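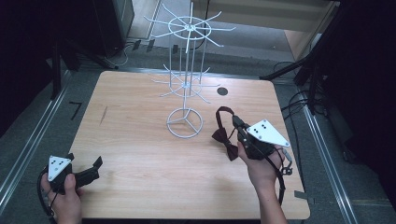 The rack on the table, with the maroon bow tie held off to the right.

I own too many bow ties. I'm going to get that out of the way first, so you know what kind of person buys a two-tier countertop rack for neckwear and then writes a whole review of it. My collection started with a clearance bin and a cousin's wedding, and for years it lived in a shoebox in my closet where every single strap tied itself to every other single strap. Getting dressed for anything fancy meant dumping the box on the bed and swearing for a while. So when Hestwood came out with their little white tabletop rack I bought it the same evening, with a glass of wine in my hand, which is how I make most of my storage decisions.

I've had it since October and it's been in use pretty much every day, so I feel ready to have opinions.

What you get is a white wire rack with a round base, a pole up the middle, and two tiers of hooks that stick out all the way around. The lower hooks sit about midway up the pole and the upper ones fan out from a wider ring at the top. I was a little worried it would look like something from a gas station counter (you know, the sunglasses thing), and okay, it does a bit, but in white on a light wood table it's actually kind of cute! My sister said it looked like a tiny carnival ride. I'm choosing to hear that as a compliment.

Mine came in a flat box and I had to put it together. The instructions are one sheet, drawings only, and the drawing for the top ring is small enough that I put it on upside down the first time and sat there wondering why all my hooks were pointing at the floor. Once I flipped it, the whole job took me 16 minutes, and that includes looking for my glasses. No tools needed. If you've ever put together a lamp you'll be fine.

Now, the hanging. Pre-tied bow ties with a neck strap are the perfect thing for this rack. You open the strap into a loop, drop the loop over a hook, and the bow hangs there facing out where you can see it. My maroon one with the black strap was the first to go up and it's still my favorite to grab, probably for that reason. I put the dark ones on the lower tier and the silly ones up top (I have a lemon print, I have a flamingo print, I regret nothing). Self-tie ones work too, but you have to fold them over the hook and the slippery silk ones slide right off if you bump the table. I lost a navy one behind the radiator for most of a month that way. I've started clipping those with a clothespin and that's been good enough.

The adjusters on the straps are where I have a small gripe. If yours has one of those chunky metal sliders, it wants to catch on the end of the hook when you're pulling it off in a hurry. I've yanked the entire rack toward me twice doing this. You learn to lift first and then pull, but I'm not a patient person at seven in the morning, and I'd love it if the hooks were a hair thinner.

Let's talk about wobble. With a few ties on it, it doesn't budge. Load up one side and leave the other side bare, though, and it starts to lean in a way that makes me nervous. Spread things out as you go and you're fine. I did try hanging a couple of chunky necklaces on the top tier and took them off again, the thing was swaying like a palm tree. I'd keep it to ties, bow ties, hair ribbons, light bracelets and so on. My niece has claimed one of the lower hooks for scrunchies and those look great on there.

Also, put a piece of felt under it if you care about your table. I have an old one that's a little scuffed anyway so I didn't bother, but the base is bare wire and I wouldn't slide it around on anything nice.

Before this I had the Grukell hanging organizer, the kind that goes on a closet rod with rows of little loops. It holds more and it costs less, so if closet space is your main concern, go for that one. My trouble was that I never looked in it. It hung behind my coats and I wore the same two bow ties for a year. Having everything out on the table where I walk past it means I've worn stuff this winter that I forgot I owned, including a green velvet one that got me a very nice comment at the pharmacy.

Dusting it is annoying, I won't lie. All those thin rods! I take everything off and run a damp sock over it every couple of weeks, and if I skip it the white really shows. The coating has held up so far with no chips, though there was a rough spot on one hook out of the box that I smoothed down with a nail file. I'd check each hook with your finger before you hang anything silk on it.

If I could change anything I'd give it a heavier base and slimmer hooks, and I'd let the top spin, since I'm always walking around to the other side of the table to see what's back there. For bow tie people, though, I haven't found anything I like better, and I've got a second one in my cart for my scarves even though I just told you not to hang heavy things on it. The light scarves! Just the light ones.

4 out of 5 from me.

Marisol Greenberg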